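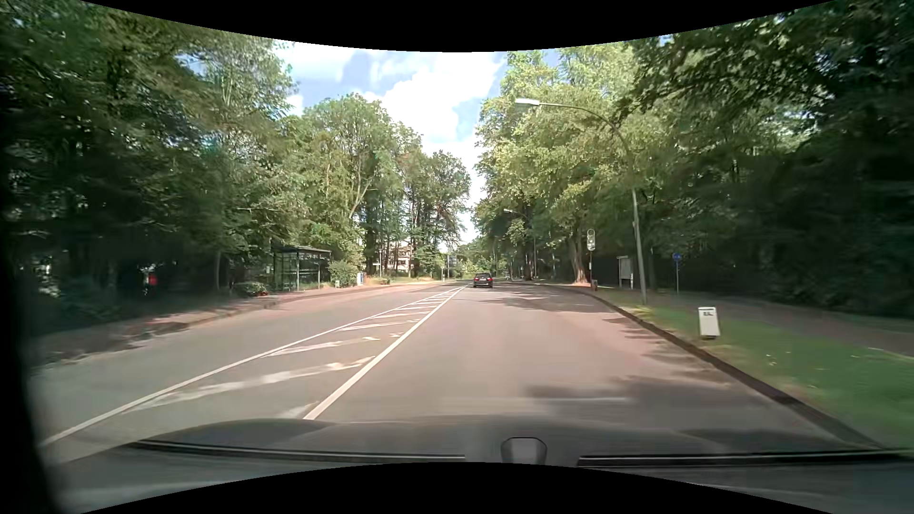

A tree-lined road with a hatched median and a bus stop, seen over the bonnet of a car.

The Guveck is an amateur driver-assistance and road-mapping system built by members of the Gandside shared workshop. It consists of a forward-facing camera, a small computer and a set of programs that pick out lane markings, kerbs and other vehicles. The system gives advice only and has no connection to the steering or brakes.

History

Work began in February as a spare-time project at Gandside, which had until then dealt mainly with small wheeled robots for indoor use. The first version ran on a bench and was fed with recorded drives. A second version, fitted to a member's car, followed after 11 bench trials. The current release is dated 5/13/24.

Design

The camera feeds a computer housed in a home-made case. Its mounting bracket, known as the Kwon bracket after the workshop's name for the drawing, was printed in five parts and is held together with machine screws. Power is taken from the car's 12-volt socket through a separate regulator, added when early units restarted as the engine was switched on.

The software, called Somlow, works in two stages. The first looks for painted lines and the edges of the road; the second marks vehicles ahead and fixed objects such as lamp posts, signs and bus shelters. The car's own bonnet is masked out so that reflections in the paintwork are not read as markings.

Training and testing

Somlow was trained on 2,000 road views labelled by hand at the workshop. Suburban roads make up the larger share. Worn paint and tree shadows lying across a lane are treated as separate test groups, as both produced false lane edges in the first version. Hatched medians are labelled as areas closed to traffic – an earlier scheme had recorded each diagonal bar as a line of its own.

The test set is made up of 29 short drives kept apart from the training material. Results are entered in the workshop log after each change to the software.

Limitations

The system is not used at night or in heavy rain. Text on road signs is not read, and distant vehicles under trees are often missed. A version with a second camera is planned.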